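Walla Robotics Club
Minutes of the general meeting, 5 Nov 2019

Chair: Revathi Bangera
Minutes: club secretary

1. Opening and previous minutes

The meeting opened after pack-up. The minutes of the last meeting were read and accepted with one correction: the spare battery charger was bought by the club and was not a donation.

2. Build report, drive base

The drive base has been rewired. The loose connector that stopped it during the last practice was replaced, and the cable run to the rear motor has been moved away from the wheel. The base tracks straight on carpet but still pulls to the left on the hall floor. The drive team wants to try the softer tyres before changing any code. Agreed.

The old aluminium brackets are to be kept until the end of the season in case the printed ones crack.

3. Programming report

The programming team has merged the new logging code. Each practice run now writes its own file, and the file name includes the team name and the run number. Members were reminded to stop the recording before they unplug the laptop, as two files were lost that way.

The memory card in the practice laptop is full. A 128 GB card will be bought from petty cash. Runs from before May can be deleted once they have been copied to the shared drive.

There was a question about whether the club should move to the newer version of the control library. Programming would prefer to wait until after the Geraghty Cup. No objections.

4. Geraghty Cup entry

The entry form for the table-clearing event is in and the fee has been paid. The club has entered 2 teams, Jallus and Prorkari. The rules came out last week and the main points were read to the meeting:

- Each team gets 7 minutes at the table, including set-up.
- Plates and bowls may be moved in any order.
- A dropped item ends the run but points already scored are kept.
- Teams may touch the grippers before the start signal only.

Jallus asked if the judges will supply the tableware or if teams bring their own. The rules don't say. Revathi will email the organisers.

5. Practice table

The practice table is set with the gingham cloth, the flowered plates and bowls, the plate with the dark-red rim, the toothpicks and the lidded jar. The green fan and the purple plush toy are on it as obstacles and are to be left standing at the back during runs.

Both teams want more time on plates. Prorkari's view is that the jaws should come in low and open, with the pads either side of the rim, and that most of their failed lifts come from closing too early. Jallus has been approaching from higher up and finds the bowls easier that way. It was agreed that each team would try the other's approach at the next practice and report back.

The printed cloth was discussed. Programming said the checks and cartoon prints make it harder for the software to find the plate edges. A plain cloth was suggested. After some discussion the meeting decided to keep the present cloth, as the competition cloth is not known.

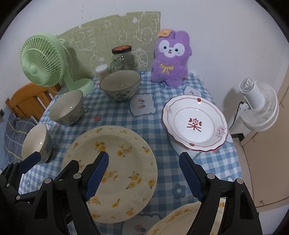

6. Budget

The account stands at $2000 after the entry fee. Approved spending: memory card, replacement gripper pads, a packet of zip ties. The request for a second practice laptop was held over to the next meeting so that prices can be looked up.

7. Other business

Safety glasses are being left on the bench and are getting scratched. They go back in the tub after use.

Parents have asked for a finishing time for Saturday practices. It will be put on the sign-up sheet.

8. Actions

Revathi: email the Geraghty Cup organisers about tableware and the cloth.
Programming: buy the card, copy the old runs, then delete them.
Drive team: fit and test the softer tyres.
Jallus and Prorkari: swap approaches and report back.

Meeting closed.

Recent items
Geraghty Cup: rules for the table-clearing event
Saturday practice sign-up sheet
Minutes of the previous general meeting
How to name and save your run files
Walla Robotics Club membership form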